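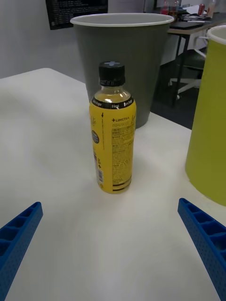

Plelldale Extends Bottle Deposit Program to 40 More Stores

PLELLDALE, December – The Plelldale Waste Authority will add 40 grocery and convenience stores to its bottle deposit program, bringing the total number of return points in the service area to 98. The new locations open in stages through the end of spring.

The program covers sealed and empty-return plastic drink containers sold with a deposit mark. Customers pay a deposit of 15 cents at the register and receive the full amount back at any return point. A receipt is not required. Containers must be empty, with the label attached and the cap on.

Stores joining in the first stage are in the Taltetti and Mabuza districts. Each will take up to 60 containers per customer per day. Larger loads should be taken to the Trumilska depot, where there is no daily limit.

Returned plastic is sorted by resin type at the depot, baled and sold to processors under yearly contracts. Caps are separated after shredding by a float tank. Labels are removed in the wash line.

Store owners receive a handling fee for each container accepted, paid monthly. Applications for the second stage are open to any store with a loading area and indoor storage space.

Glass and metal containers are not part of this expansion and remain under the existing curbside schedule.

Media contact: Press Office, Plelldale Waste Authority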